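# Open day at Siltia: a skeptic's notes

I went to the Siltia open day in January because a former coworker wouldn't stop sending me the flyer, and because we've been pitched robot picking cells at my plant twice in the last two years. Both times the sales deck was gorgeous and the numbers fell apart by the second meeting. So I drove out with a notebook and a bad attitude.

Siltia shares a building with Brevamlow, who make the grippers. Parking was easy. Check-in wasn't, and I spent a good while in a hallway behind a high school group before anybody found the badges. The coffee was fine.

The morning opened with a talk, and the talk had the figure they clearly wanted us to take home: 738 good grasps in a row in simulation. I asked what ended the run. The presenter said a block "slid out on placement" and moved to the next slide. I asked how many runs they'd done before they got that one and was told it would be covered in the software session. It wasn't.

The software session was the part I'd come for. Their control package is called Koo, and the way they train it is to put odd-shaped blocks on a simulated tabletop and let it work out where to close the fingers. They had it up on a big screen, switching between a view of the whole bench and the close view over the gripper, and I stood near the front for most of it. One of the engineers talked us through the Z-shaped piece, which they use a lot because it has no obvious middle. Grab it in the wrong spot and it wants to twist.

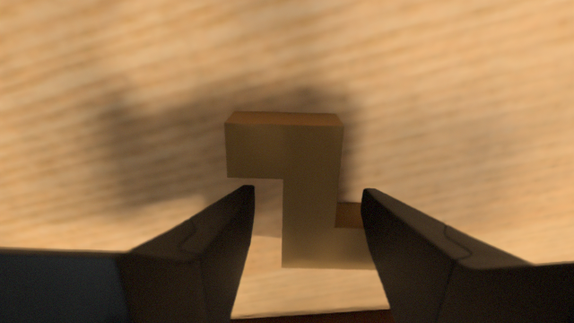

*The Z block in Koo's simulator, from the close view, with one finger on each side of the lower half.*

I'll give them this much: it looks good. The wood grain and the soft shadow are nicely done, and two people near me took a second to catch on that it was rendered. But looks aren't what I'd be paying for. I asked what the block weighs in there, and how slippery it is. Those are settings, I was told, and they get shuffled from run to run so the software doesn't get too comfortable. Reasonable answer. I asked if they'd ever measured the real blocks to see where they fall inside that range. Long pause, then "partly."

I also wanted to know what happens when the fingers come in a little off and one touches first. With a stepped shape like that, I'd expect the piece to swing around before the second finger gets there. The engineer agreed that it's a common failure and said the newer version handles it better. Better than what, and by how much, I couldn't get out of anyone.

After lunch (sandwiches, gone fast) we got the live cell. It's a real arm behind a fence, real blocks, and a cycle they ran for us at 50 percent speed. It did the straight pieces without trouble. It did the Z twice while I watched, dropped it on the third try, and the operator reset it by hand before the next tour group came in. I don't hold a dropped block against anybody. I do wish they'd left it on the table and let the thing try to recover, as that's what my night shift would be dealing with.

Seredent had a table at the back as the first outside customer. They're using the cell to sort small trays and they were the most useful people in the building. They told me it runs one shift, that changeovers are still slow, and that they kept their old manual station next to it. They'd logged 353 stops since it went in, most of them short. I got more from ten minutes there than from the whole morning, and I'd suggest Siltia give them the stage next year.

On price, nobody would say a number out loud, but the handout lists a yearly Koo license at $1,759 per arm, with the hardware "on request." I've learned to be careful around "on request."

Would I go again? Probably, if they show the same cell at full speed with a bin of mixed parts and a counter on the wall. I've asked for the failure logs from the simulator along with the real-arm results for the same shapes. They took my card and said they'd send something by March.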